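오래된 가정용 컴퓨터와 플로피 디스크 손질·보관 요령
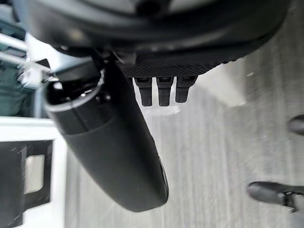 검은색 표면의 매끈한 부분과 격자무늬 부분. 사진: 에메셰 비다

글: 서볼치 언털
최종 수정: 2024년 7월 9일

이 페이지는 벨로니코(Velonico) 작업실에서 구형 가정용 컴퓨터와 주변기기를 정비하면서 쓰는 절차를 정리한 것이다. 납땜이 필요한 수리는 다루지 않는다. 드라이버와 붓, 세정액 정도로 집에서 할 수 있는 범위만 적었다. 모니터와 텔레비전의 브라운관 내부는 전원을 뽑은 뒤에도 고전압이 남을 수 있으므로 열지 않는다.

작업대 준비

전원 플러그를 콘센트에서 먼저 뽑고 나머지 케이블을 분리한다. 정전기 방지 매트가 있으면 깔고 손목 밴드를 접지한다. 매트가 없으면 카펫과 합성섬유 천을 피하고, 기판을 만지기 전에 접지된 금속에 손을 댄다. 나사는 위치별로 나누어 담는다. 같은 지름이라도 길이가 다른 나사가 섞여 있는 기종이 많고, 긴 나사를 짧은 자리에 넣으면 상판에 하얗게 눌린 자국이 생긴다. 종이에 본체 외곽선을 그리고 나사를 해당 위치에 꽂아 두는 방법이 가장 확실하다.

케이블은 뽑기 전에 사진을 찍는다. 리본 케이블은 색줄이 있는 쪽이 어느 방향인지 보이게 찍는다. 키보드 필름 케이블은 커넥터 잠금쇠가 있는지 확인한 뒤 수직으로 당긴다. 잠금쇠를 올리지 않고 당기면 접점의 도전막이 벗겨지며, 벗겨진 필름은 복구가 어렵다.

외장 케이스

ABS 케이스는 기판, 스피커, 금속 차폐판을 모두 분리한 다음 미지근한 물과 중성세제로 씻는다. 뜨거운 물은 얇은 상판을 휘게 한다. 종이 라벨과 금속박 명판은 물에 담그지 말고 주변만 젖은 천으로 닦는다. 통풍구 안쪽은 칫솔보다 뻣뻣하지 않은 붓을 쓴다. 멜라민 스펀지는 연마재이므로 무늬가 있는 표면에 쓰면 광택이 얼룩지게 변한다. 꼭 써야 한다면 바닥판 안쪽에서 시험한다.

검은색 플라스틱은 밝은색보다 자국이 잘 드러난다. 매끈한 면은 극세사 천을 한 방향으로만 움직여 닦고, 잔무늬가 있는 면은 부드러운 솔로 먼지를 털어 낸 다음 천으로 누르듯이 닦는다. 잔무늬에 낀 세제가 마르면 회색 막이 남는다. 헹굼 천을 두 장 준비해 번갈아 쓰면 막이 줄어든다.

아세톤, 시너, 매니큐어 제거제는 ABS와 폴리스티렌을 녹인다. 스티커 자국에는 이소프로필알코올을 먼저 시험하고, 남은 점착제는 플라스틱 카드 모서리로 민다. 인쇄된 글자 위에는 알코올도 쓰지 않는다.

누렇게 변한 케이스

황변은 표면에 쌓인 때와 다르다. 세척으로는 빠지지 않는다. 과산화수소 크림을 바르고 빛을 쬐는 방법이 널리 쓰이지만, 작업실에서는 전시용 기기 외에는 권하지 않는다. 크림이 마른 부분에 줄무늬가 생기고, 처리한 색이 몇 해 안에 되돌아오는 경우도 있다. 그래도 한다면 다음을 지킨다.

장갑과 보안경을 착용한다.
랩으로 덮어 건조를 막고, 랩 주름이 생기지 않게 편다.
부품을 자주 돌려 빛이 고르게 닿게 한다.
한여름 직사광 아래에 방치하지 않는다. 얇은 부품은 열로 변형된다.
끝나면 흐르는 물로 충분히 헹구고 그늘에서 말린다.

키보드

키캡은 철사형 풀러로 양쪽을 걸어 수직으로 뽑는다. 일자 드라이버로 한쪽만 들면 축이 부러진다. 스페이스바는 안정대 철사가 걸려 있으므로 마지막에 뽑고, 철사의 방향을 기록한다. 뽑은 키캡은 그물 주머니에 넣어 중성세제를 푼 물에 20분 담갔다가 헹군다. 물기를 턴 다음 속이 아래로 가게 놓고 하룻밤 말린다. 드라이어의 온풍은 쓰지 않는다.

키가 눌리지 않거나 두 번 입력되는 경우, 먼저 해당 스위치를 10회 정도 반복해서 눌러 본다. 오래 쓰지 않은 접점의 산화막은 이 정도로 벗겨지기도 한다. 차이가 없으면 접점 세정제를 면봉에 묻혀 소량 바른다. 윤활제가 든 다목적 스프레이는 먼지를 붙잡고 일부 고무를 부풀리므로 키보드에 쓰지 않는다. 멤브레인 방식의 탄소 접점은 알코올로 세게 문지르면 닳는다. 마른 면봉으로 닦는 데서 그친다.

누르데일(Nurdale) 키보드처럼 바닥판이 작은 나사로 촘촘히 고정된 제품은 가운데부터 바깥쪽으로 나사를 조인다. 처음에는 모두 반만 조이고 두 번째에 마저 조인다. 한쪽부터 끝까지 조이면 필름이 밀려 가장자리 키의 접촉이 불량해진다.

플로피 디스크 드라이브

헤드 청소에는 고순도 이소프로필알코올과 보풀이 없는 면봉을 쓴다. 면봉을 적신 뒤 한 번 짜내고, 헤드 표면을 앞뒤로 가볍게 닦는다. 위쪽 헤드는 판스프링에 매달려 있다. 높이 들면 스프링이 휘고 양면 읽기가 되지 않는다. 들어 올리는 높이는 면봉이 겨우 들어갈 만큼이면 된다. 알코올이 완전히 마른 뒤에 디스크를 넣는다.

헤드 이송 레일의 굳은 그리스는 알코올로 닦아 내고, 플라스틱에 쓸 수 있는 실리콘 계열 또는 합성 그리스를 얇게 바른다. 양은 이쑤시개 끝에 묻는 정도로 충분하다. 배출 기구의 미끄럼면도 같은 방법으로 손질한다. 디스크가 끝까지 내려가지 않는 증상은 대개 이 부분의 그리스가 굳어서 생긴다.

헤드 위치 조정 나사와 트랙 제로 센서 나사에는 손대지 않는다. 풀린 상태로 받은 드라이브라면 분해를 중단하고 기준 디스크를 갖춘 곳에 맡긴다.

디스크 점검과 보관

곰팡이가 핀 디스크를 드라이브에 넣으면 헤드가 오염되고, 그 드라이브에 넣는 다음 디스크가 긁힌다. 넣기 전에 셔터를 열고 빛에 비스듬히 비추어 자성면을 돌려 본다. 뿌연 점이나 거미줄 모양이 보이면 따로 분리한다. 동심원 모양의 투명한 줄은 자성층이 떨어져 나간 자국이며, 이런 디스크는 더 돌리지 않는다.

읽을 수 있는 디스크는 쓰기 방지 상태로 바꾼 뒤 먼저 이미지 파일로 떠 둔다. 판독 오류가 나면 같은 트랙을 계속 재시도하지 말고 헤드를 닦은 다음 다시 시도한다. 에메셰 비다가 정리한 게임 디스크 160장은 모두 이 순서로 처리했고, 분류표에는 제목, 면, 오류 트랙, 라벨 상태를 적었다. 라벨의 손글씨도 그대로 옮겨 적는다. 판본을 구별할 단서가 거기에만 남아 있는 경우가 있다.

디스크는 세워서 보관한다. 상자는 거의 다 채우되 손가락이 들어갈 여유를 둔다. 꽉 끼우면 셔터가 휘고, 헐거우면 디스크가 기울어진다. 스피커, 전원 어댑터, 자석이 달린 공구 걸이 옆은 피한다. 보스토(Vosto) 보관함처럼 뚜껑이 밀폐되는 상자를 쓸 때는 실리카겔을 함께 넣고, 색이 변하면 교체한다. 추운 창고에서 꺼낸 디스크는 상자를 닫은 채 실온에 4시간 두었다가 연다. 바로 열면 자성면에 물기가 맺힌다.

내부 전지와 전해 콘덴서

시계용 충전지가 기판에 납땜된 기종은 케이스를 연 김에 전지 주변을 확인한다. 청록색이나 흰색 가루, 광택이 죽은 납땜 부위는 누액의 흔적이다. 가루를 입으로 불지 않는다. 니켈카드뮴이나 니켈수소 전지의 누액은 알칼리성이므로 묽은 식초나 구연산수를 면봉으로 조금 발라 중화하고, 증류수로 닦은 뒤 알코올로 마무리한다. 전지를 떼어 내는 작업은 납땜이 필요하므로 맡기는 편이 낫다. 누액이 보이면 전원을 넣지 않는다.

표면실장 전해 콘덴서는 윗면이 부풀지 않아도 아래로 샌다. 비린내가 나거나 주변 배선의 색이 어두우면 점검 대상이다. 소리가 작아지거나 한쪽 채널만 나오는 증상도 함께 기록해 수리하는 사람에게 전달한다.

전원 어댑터

오래된 어댑터는 본체에 연결하기 전에 전압을 측정한다. 무부하 상태의 정상값만으로는 판단할 수 없으므로 가능하면 부하를 걸고 다시 잰다. 플러그 모양이 같아도 극성이 반대인 제품이 있다. 본체 바닥의 극성 표시와 어댑터 라벨을 대조하고, 표시가 지워졌으면 회로도를 찾을 때까지 연결하지 않는다. 피복이 끈적이거나 갈라진 전선은 테이프로 감지 말고 교체한다.

설명서와 관련 잡지

스프링 제본 설명서는 눕혀서 보관한다. 세워 두면 구멍 가장자리가 처진다. 녹슨 스테이플은 뒷면에서 다리를 편 뒤 뽑고, 필요하면 스테인리스 제품으로 같은 구멍에 다시 끼운다. 찢어진 곳에 일반 투명 테이프를 붙이면 점착제가 누렇게 배어 나온다. 문서 보존용 종이 테이프를 쓰거나 그대로 두고 중성지 봉투에 넣는다.

두꺼운 도판 책은 독서대 각도를 낮추고 책등 아래를 받친다. 광택지는 습기를 먹으면 낱장이 서로 붙는다. 붙은 종이를 마른 상태에서 떼면 인쇄면이 뜯어지므로, 손대지 말고 지류 보존을 하는 곳에 문의한다.

재조립 점검

케이스를 닫기 전에 남은 나사가 없는지, 기판 위에 떨어진 나사가 없는지 확인한다. 차폐판이 커넥터 단자에 닿지 않아야 한다. 리본 케이블의 색줄 방향은 분해할 때 찍은 사진과 대조한다. 플라스틱 기둥에 나사를 넣을 때는 먼저 반시계 방향으로 돌려 기존 나사산에 걸리는 느낌을 찾은 다음 조인다. 전동 드라이버는 쓰지 않는다.

첫 전원은 확장 카드와 외장 드라이브를 모두 뺀 상태에서 넣는다. 타는 냄새나 평소와 다른 소리가 나면 즉시 끈다. 정상이면 전원을 끄고 주변기기를 하나씩 추가하며, 연결하거나 뺄 때마다 전원을 먼저 내린다. 점검 날짜와 교체한 부품은 종이에 적어 본체와 함께 보관한다.

변경 내역: 4월 판의 레일 윤활 항목에서 광유 계열 그리스를 삭제하고, 디스크 결로 항목을 추가했다.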